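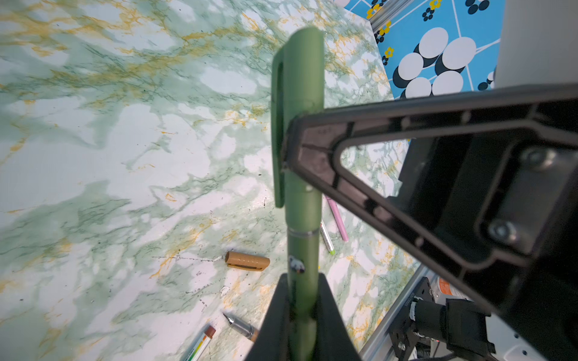 ¿En qué orden se leen los libros de la saga Skonik, por publicación o por cronología interna?

Por publicación, al menos la primera vez. La precuela (La sal de Barnovlow) salió en cuarto lugar y destripa quién es el padre de Ilse en el capítulo dos.

edgardo_ignacio
Abro hilo porque en el otro ya se mezclaba todo. Voy por la mitad del tercero y tengo la precuela en la mesilla mirándome. La pregunta de arriba es la que me hacen siempre en el club, la respuesta es la que doy yo, pero sé que hay gente que opina lo contrario, asi que adelante. Sin spoilers del quinto por favor, que no lo tengo.

Nadhirah Mandagi
Pues yo opino lo contrario. Empecé por la precuela, sin saber que era precuela, edición de biblioteca sin número en el lomo. Y ni tan mal. Saber lo del padre cambia el primer libro pero para mejor, las escenas del faro tienen otra tensión. Todo el mundo trata la sorpresa como si fuera lo único que hay ahí.

jayson.navarro
No es lo único pero es lo que sostiene 300 páginas del primero. Si se lo quitas te queda un señor contando barcos.

Nadhirah Mandagi
A mi me gusta el señor contando barcos.

Analyn_M
Jajaja a mí también. El capítulo del inventario, el de los 1292 toneles, lo he leído tres veces. Entiendo que haya quien se lo salte eh.
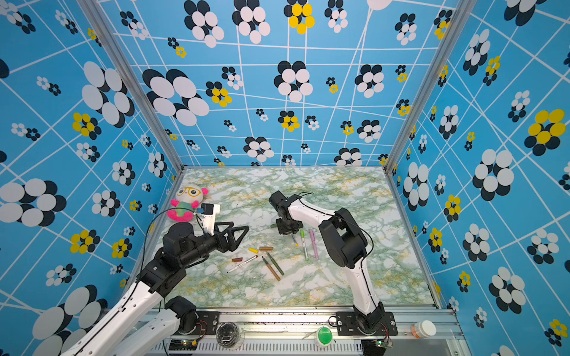 Otra cosa que quería decir, la traducción. Los dos primeros los tradujo una persona y a partir del tercero otra, y se nota muchísimo. La «casa baja» pasa a ser «el bajío» y estuve medio libro pensando que eran sitios distintos. Si alguien lee en inglés que lo lea en inglés y punto.

edgardo_ignacio
Ostras lo de la casa baja. ¿Son lo mismo?? Llevo 200 páginas buscando el bajío en el mapa.

Analyn_M
Son lo mismo. El mapa tampoco ayuda, es el del primer libro sin tocar.

arnel_galang
Llego y veo que se está hablando de la traducción como si fuera un desastre. No estoy de acuerdo. La segunda es más fiel, la primera era más bonita pero se inventaba adjetivos. Comparé el prólogo párrafo a párrafo – sí, tengo tiempo libre – y en la primera hay frases enteras que no están en el original. Lo del bajío es un fallo de edición, alguien tendría que haber unificado.

jayson.navarro
Prefiero que se inventen adjetivos a leer «procedió a abrir la puerta» cada diez páginas.

arnel_galang
Eso está en el original, lo siento. Procede a abrir muchas puertas.

Nadhirah Mandagi
Volviendo al orden. Hay una tercera opción que no ha salido: uno, dos, precuela, tres. Así te enteras de lo del padre justo después del juicio, y el tercero arranca con los Nikolaidis ya presentados. En el tercero aparecen de golpe y no se sabe quién es quién, ni el abuelo ni los primos.

edgardo_ignacio
Pues eso me habría venido bien hace un mes. Tengo una hoja con los primos apuntados y me faltan dos.

Analyn_M
El orden de Nadhirah me convence a medias. El final del dos te deja colgada y meter ahí un libro que pasa 19 años antes me parece una crueldad. Yo tiraría al tres del tirón.

jayson.navarro
+1 a esto. Cuando acabé el dos eran las tres de la mañana y abrí el siguiente sin levantarme. Si me ponen la precuela la dejo.

arnel_galang
El epílogo del dos sobra, por cierto. Opinión impopular. Todo lo que hace ese epílogo ya lo hacía la carta.

Nadhirah Mandagi
No no no. La carta la escribe ella, el epílogo es lo que él entiende de la carta. Son versiones diferentes y por eso luego en el tres pasa lo del muelle. Reléelo anda.

arnel_galang
Lo he releído. Sigue sobrando. Le concedo lo del muelle, eso sí.

edgardo_ignacio
Vale, pregunta práctica ya que estamos. El estuche de tapa dura, el de los cuatro, ¿merece la pena? Lo tengo visto de segunda mano. Pesa como un muerto y la letra me han dicho que es pequeña.

Analyn_M
Lo tengo. Letra pequeña sí, papel fino pero no transparenta mucho. El lomo del primero se me abrió a la segunda lectura. Trae un cuadernillo con el árbol de los Nikolaidis, solo por eso igual te compensa, tus dos primos estarán ahí. Mira que venga el cuadernillo porque en segunda mano suele faltar.

jayson.navarro
Bolsillo y a correr. Los leo en el tren y acaban todos doblados igual.

edgardo_ignacio
Gracias. Dejo aquí resumido lo que ha salido, si me falta algo lo edito luego que ahora no puedo

1. Orden de publicación. El que recomendamos Jayson, Analyn y yo. La precuela después del tercero.

2. Orden Mandagi: uno, dos, precuela, tres. Para quien se lia con las familias.

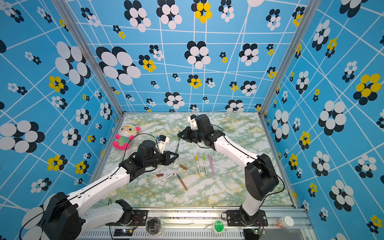
3. Precuela primero. Solo si ya te han contado lo del padre, o si te gusta contar barcos.

arnel_galang
En el 3 pon que la precuela sola también se entiende. Mi hermana leyó esa y ninguna más y tan contenta.

Nadhirah Mandagi
Lo de «Orden Mandagi» lo quiero en el título del hilo.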